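Notebook, Table 4, play kitchen set
June, 9:40 a.m. to early afternoon

Picked up where the last page left off. The job this week is settling which pieces go into the play kitchen set and which go back on the shelf. The tabletop was wiped down first thing with plain water and a cloth. Don't use the spray from the blue can on this table, it leaves a film and the plates slide.

Pieces came out of two places: the Festberg bin (plate, bowls, colander) and the Song box (fruit). The ketchup bottle is from the pantry shelf and should go back there.

Weights, from the small scale by the sink:
Ketchup bottle, 500 g
Whole set in its tote with the lid on, 1792 g
Same tote without the ketchup, lid still on, 1292 g
Tote as above, lid off, 1267 g

So the lid is 25 g, and I can stop writing it down separately. The limit we set for the tote was two kilos, so there is room for a few more things. I would like another piece of fruit and maybe a cup. No more bowls.

Layout for the morning: lavender plate toward the back, fruit along the near side. I moved things more than I meant to and didn't sketch it each time. The plate takes up a lot of room. I tried to think of the table as a place setting at first, then gave up on that and went by what could be reached without knocking something else over.

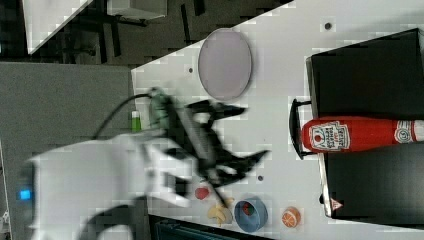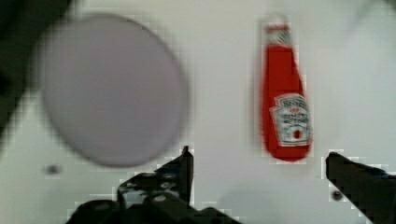
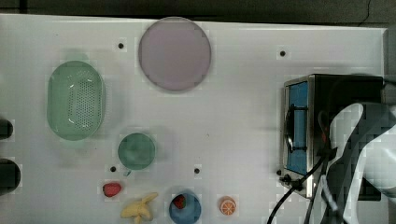 Lavender disc on the white tabletop in all three.

Can the fruit be stored inside the bowls between sessions?
Put it in the tote's side pocket instead. The bowls need to nest to fit under the lid, and fruit left between them holds the stack too high for the clips to close.

Notes on individual pieces.

Plate. Wide and flat, hard to pick up with dry fingers if it is set square on the table. Easier if you slide it to the edge first. Keep it. The Jesto plates we had before were smaller and had a deeper lip, and they were easier to handle, but two of them cracked and I can't find the same ones to order.

Colander. Light for its size. It moves if you brush it with a sleeve. Crumbs from the old foam fruit were stuck in the holes along one side and I got them out with a toothpick. Took longer than it should have. Rinse it before it goes back in the bin from now on.

Bowls. The blue one is fine. The green one rocked a little when I first put it down. I turned it over and found a bit of old tape on the bottom, peeled that off, and it sat level.

Strawberries. Keep both. They roll, so put them down on their sides and leave them. One went on the floor twice before ten o'clock.

Banana. The bunch is one molded piece and doesn't come apart. I had it written up on the inventory sheet as separate bananas, which is wrong. Sheet corrected.

Orange slice. No complaints. The Song box had a second one with a chewed edge and I threw it out.

Ketchup. Good size, easy to find on the table at a glance. Check that the cap is snapped shut before laying it down. Wipe the neck too, it gets sticky.

Tried the Flestex drawer liner under the set for half an hour before lunch. It stops the bowls from sliding but it wrinkles when you pull the plate across it, and then everything on it shifts. Took it off again. Might be worth trying a smaller piece, only under the colander.

Left to do:
Label the tote on the short end so it can be read on the shelf
Print the new inventory sheet and tape it inside the lid
Find a cup, plastic, no handle
Ketchup back to the pantry
Ask whether the other table wants the foam fruit before it goes in the trash

Stopped at 1:15. Tote is packed and on the second shelf, lid clipped. The liner is rolled up behind it.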